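[Gruna-houses] Re: hanging frames on old plaster

From: Xiaoyan Yuan
To: Gruna-houses list

Yanling Fang wrote:

> Our place was built in 1941 and all the inside walls are plaster.
> I tried to put up one small frame in the hall and got a crater the
> size of a jar lid. The nail then bent. I have several more frames to
> hang, two of them heavy with glass, and I don't want to repeat that.
> Is it lath behind there or something else? Should I be using anchors
> or can I get away with hooks? There is a rail running along the top
> of the wall in the front room but not in the bedrooms.
>
> Yanling

Yanling,

With that date it could be wood lath, or it could be gypsum board lath with plaster over it. A lot of builders had moved to the board by then. You can find out without making a new hole. Take the cover off an outlet (breaker off first) and look at the edge of the cutout with a flashlight. Wood lath shows as strips with gaps between them. Board lath is flat and gray or brown, with paper on it.

Your crater probably came from hammering. Old plaster does not like being hit, especially where it has come loose from whatever is holding it. Knock on the wall with a knuckle before you pick a spot. If it sounds hollow and moves a little, go somewhere else or fix that area first.

For anything light I use the Trodon hooks with the thin hardened nails, but I drill a pilot hole for the nail first, with masking tape over the spot. For the heavy ones, find a stud and use a screw. Stud finders are not much help on plaster. I run a strong magnet over the wall until it catches on the lath nails, and those line up with the studs. Mine are supposed to be on 16 inch centers and in the back bedroom they are at 18 and 21, so check each one.

I'm partway through my own bedroom.

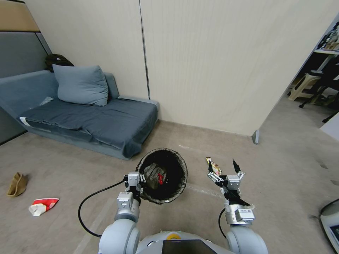
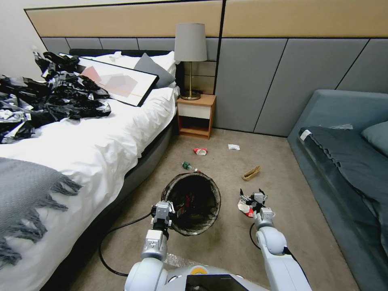
Second one has the pink and beige print that goes up next, black frame, white mat.

That one gets two hooks, set apart, and D-rings in place of wire. With wire on a single hook a wide frame tips every time a door shuts. Measure from the top of the frame to the rings, then mark both points on the wall with a level. I put strips of tape on the wall first and mark on the tape.

About your front room: use the rail. That's what it's for. Brass rail hooks are sold by the bag and you hang the frame on cord or chain. Check that the rail is fastened to the studs and has not been painted into place with nothing behind it. Pull down on it by hand in a few spots. There is no reason you couldn't add rail in the bedrooms too. Ren has a stock profile that is close to what these houses had, but take a piece with you to compare.

I would skip the Urkano toggles. They hold, but the hole is big and you have to patch it when you move the picture.

For the crater, scrape out the loose bits, dampen the edges and fill it with setting compound in two thin coats. Don't use the lightweight spackle if you plan to put a nail near it.

Xiaoyan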